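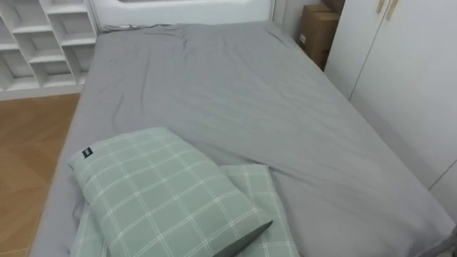 Totstead Bed Guide — page 36

Part 2: Making up the bed

By now the frame is together and the mattress is on it, so you're through the hard part. I made up more of these beds than I can remember while I was writing this guide, and I've put the steps in the order that gave me the least walking back and forth. Allow yourself 10 minutes the first time.

You'll need the fitted sheet, the pillow in its case, and the folded cover from the same set. I like a plain gray sheet under the green plaid (it goes with everything and you can buy spares anywhere), but use what you have.

1. Wash the bedding before the first night and let it dry all the way through. Follow the label in the seam, not me.

2. Stand at the headboard end and hook both corners of the fitted sheet over the mattress. If you have the narrow Pal mattress, lift each corner with one hand and pull the sheet well under with the other.

3. Go down to the foot and do the last 2 corners. The final one always fights back. Pull it on at a diagonal and it'll give in.

4. Run your flat hand from the middle of the bed out to the sides. You'll still have a few creases, usually a bunch of them up by the headboard and maybe one long fold down the side. If the long one bugs you, unhook the nearest foot corner, tug, and hook it again. I leave mine. They settle once somebody's slept there.

Note: The sheet should wrap over the rounded edges of the mattress and tuck underneath. If it stops partway down, you've probably got the Ircombe size, which is cut for a thinner mattress. Swap it before you wash it!

5. Set the folded cover down near the foot of the bed and lay the pillow on top. I know, the pillow goes at the other end eventually, but keeping the set in one bundle leaves the top half of the bed clear while you check the sheet — and you won't be hunting for a pillow on the floor later.

6. Move the pillow up to the headboard and plump it from the short ends. Push your fingers into the corners of the case if they look pointy and empty.

7. Unfold the cover from the foot upward. Match the plaid lines to the edge of the mattress and you'll see right away if it's on crooked.

Caution: Don't sit or kneel on the headboard to reach the far corners. The padding is for leaning against and won't thank you for a knee.

Caution: If you've got open cubbies next to the bed, such as the Dodia unit, fasten them to the wall before a child uses the room. See page 43 for the bracket and screws.

Changing the bed later goes the same way, except you strip it first. I do ours on Tuesday, and I bring the clean set in folded with the pillow already in its case. For stains on the white headboard, try a damp cloth and plain water on a spot at the back before you go any further.

Totstead customer help | Contact us | © Totstead | Back to top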